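Section 7. Recovering from a Stop With a Part in the Gripper

7.1 When to use this procedure

Use this section when the Pimurton cell stops between pick and place and the gripper is still closed on a part. The Moridden controller shows fault 55 (grip width out of range) and holds the arm where it is. The motors stay powered and the fingers keep their closing force.

The usual cause is a part taken by its rim or by one side wall. Cups are the most common case. A cup held this way can tilt, and the finger gap no longer matches the width saved in the recipe.

CAUTION: Do not reach under a held part. The fingers open fully when gripper power is lost, and the part will drop.

CAUTION: Do not pull a part out of closed fingers by hand. This can bend the finger plates and shift the zero position.

7.2 Before you touch anything

1. Press HOLD on the pendant. Leave the emergency stop alone unless someone is in danger. On this model it also cuts gripper power.
2. Write down the fault number and the cycle count from the status page (for example, 55 at cycle 3,891).
3. Look at how the part sits in the fingers and what is on the table near it. 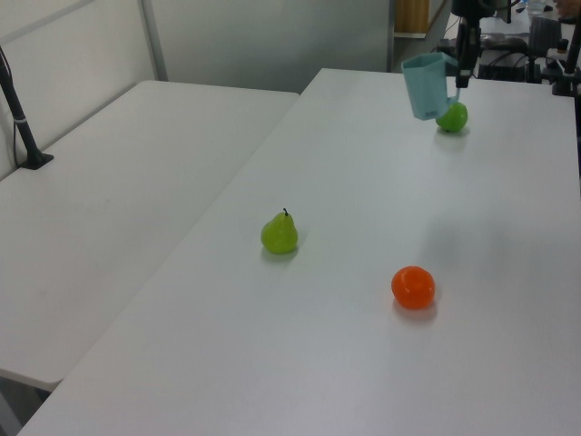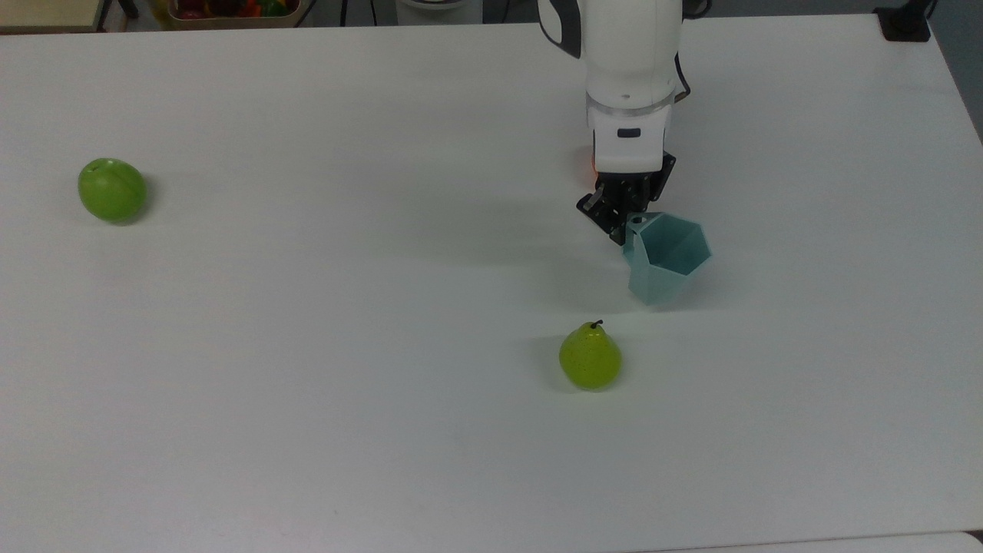

Cup held at a tilt over the table, with fruit on the tabletop.

4. Check whether the arm can move straight up without the part touching anything. If it can't, go to 7.4.

7.3 Clearing the fault

1. Turn the mode key to MANUAL. Speed is limited automatically.
2. Select TOOL Z and jog up in small steps until the part is well clear of everything on the table.
3. Jog sideways to an open area of the tabletop.
4. Jog down until the lowest point of the part just meets the surface. Stop there. Pushing further will trip the force limit and add a second fault.
5. Hold the enable switch and press OPEN once. The fingers move at slow speed. Let go of the switch at any time to stop them.
6. Jog up, then press HOME.
7. Remove the part and look it over for cracks or flattened edges. Do not put a damaged part back into the cycle.
8. Press RESET. The fault line should clear within 2 seconds.

Note: If fault 55 returns with nothing in the gripper, the finger zero is off. Run the zero routine in Section 4 before going on.

7.4 If the arm can't move up

Keep the arm on HOLD. From outside the marked area, use the Stetsiuk reach tool to slide loose objects away from the part. Then go back to step 1 of 7.3. If the part is wedged against a fixed object, lock out the cell and call Vunlow service.

7.5 Keeping it from coming back

Open the recipe and compare the saved grip width with the part you are running. Thin walls need their own entry. Using the full outside width for a rim grip will bring up fault 55 on nearly every pick.

Also check the grip height. After changing either value, run 7 picks in MANUAL before you return the key to AUTO.

Revised October 2021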